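Structure and clueing in the Stitari novels

I reread all nine of the Stitari books over the summer, in publication order, with a notebook. The purpose was narrow. I wanted to know how the author hides a clue, and whether the method changes as the series goes on. I had a vague memory that the early books were fairer than the later ones, and I wanted to test it against the text.

For those who haven't met them, the series follows Inspector Stitari, a provincial detective of no particular charm, through a run of murders in and near the harbour town of Plinthorpe. The books are short. Most of them can be finished in two evenings. There is very little personal backstory and almost no weather. 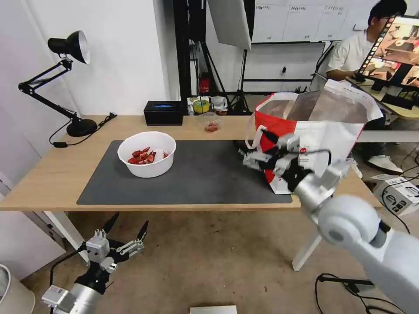 Marama Katene
Reader, re-reader, keeper of this blog

Mar 15, 2026

Some terms first. By a clue I mean a statement in the text which, read correctly, narrows the set of possible culprits before the detective announces the answer. By a fair clue I mean one that the reader can interpret using ordinary knowledge or information given elsewhere in the book. A clue depending on the solubility of an obscure compound is a clue, but it isn't fair unless somebody has mentioned the compound's behaviour beforehand. I have excluded physical atmosphere, bad dreams and anything said by the vicar in book four, who is wrong about everything.

The author has three main methods of concealment. The commonest is the list. A room is searched, the contents are given in a flat sequence, and the item that matters sits next to last. The final item is always more vivid, so the eye slides over its neighbour. In the opening volume the drawer in the pilot's office holds a ledger, string, a tide table, a spare collar stud and a child's tooth in a matchbox. The tooth is memorable and has no bearing on anything. The collar stud convicts the killer.

Second is the interrupted answer. Stitari asks a question, the witness begins to reply, and a third party enters with a more urgent matter. The question is never repeated. On a first reading you assume the thread has been dropped. On a second you see that the half answer already contained the fact, usually in the tense of the verb. The ferryman in book three says that his brother "had always kept" the boathouse key, at a point when nobody has told him the brother is dead.

Third, and to my mind the most interesting, is the correct statement made by a discredited witness. It carries some risk, as it needs a character whose unreliability is established quickly and without caricature. The lodger Ronent, in the second book, lies about his age, his trade and his whereabouts, and by the time he describes the order in which the lamps went out the reader has stopped listening to him. The lamps are the whole case.

So much for method. As for the change over time, the first four books use the list heavily. From the fifth onward it recedes and the discredited witness takes over, to the point where any plainly dishonest character can be mined for the solution. I guessed the seventh book by page sixty on that basis alone. I don't consider it unfair, exactly. The information is present. But a concealment device that signals its own location has stopped working as concealment, and I suspect the author knew this, as the eighth book gives us two liars and makes one of them useless. 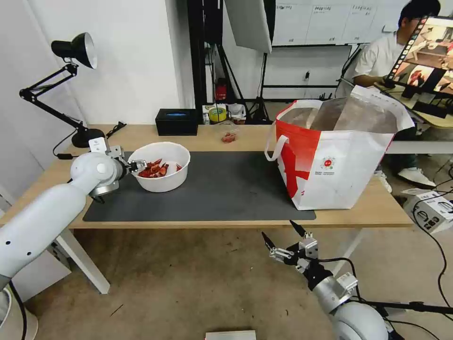

The eighth is also where the point of view shifts. The earlier volumes are in a close third person, confined to Stitari, with access to what he sees but not to what he concludes. This is the standard arrangement and it has a standard weakness: the narrator must fall silent at precisely the moments when the detective is thinking hardest. Some writers cover the gap with a Watson. This one covers it with procedure. Stitari goes and files something, or walks the length of the breakwater, and the chapter ends.

In the eighth book there is a second narrator, Nic Aodha, a court stenographer whose transcripts are interleaved with the investigation. The transcripts are presented as verbatim. They aren't quite. Twice she records a pause where the parallel chapter gives a spoken word, and the missing word in each case is the name of the same street. I missed both on my first reading, years ago, and I had to put the two passages side by side to be sure of them this time.

Whether this counts as fair is a harder question than I expected. The reader holds both versions, so the comparison is available. Against that, the convention of the transcript is that it can be trusted, and nothing in the first half invites you to check. I come down on the side of fairness, with reservations. A narrator may omit. She should not be certified as complete by the author, and there is a line in the foreword (supposedly by the clerk of the court) that does come close to certifying her.

The ninth book returns to the single viewpoint and is, I'm afraid, the weakest of the set. The mechanism involves a duplicated railway parcel and needs the colour of a label to be misreported by a man with no reason to misreport it. Stitari's explanation takes most of a chapter. My own copy, a library discard bought in August, has a pencilled question mark beside the crucial paragraph, and I share the view of whoever put it there. 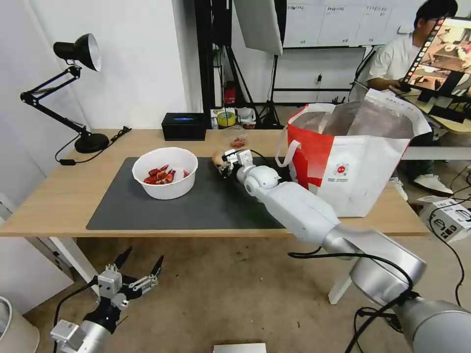 Vol. 2, No. 9

A note on editions. The early paperbacks and the later omnibus differ in a few places, and at least one difference affects a clue. In the paperback of book three the ferryman's line reads as I quoted it above. In the omnibus it has been changed to "always kept", presumably by a copy editor who thought the pluperfect was clumsy. The alteration removes the only evidence against him before chapter eleven. If you've read the omnibus and thought the solution came from nowhere, that is why. Get the paperback if you can find one; mine is falling apart at the spine but the text is sound.

I haven't attempted the short stories. There are said to be two, both printed in magazines and neither collected, and each runs to around 1000 words, a length at which the list method would have to do nearly all the work. If anyone has a copy of either I'd be glad to see it.

For a first-time reader, the order I'd suggest is one, three, two, then straight through from four to eight. Moving book two back lets you meet Ronent after you've grown used to trusting the lists, and he works better that way. The ninth can wait until you've run out of the others.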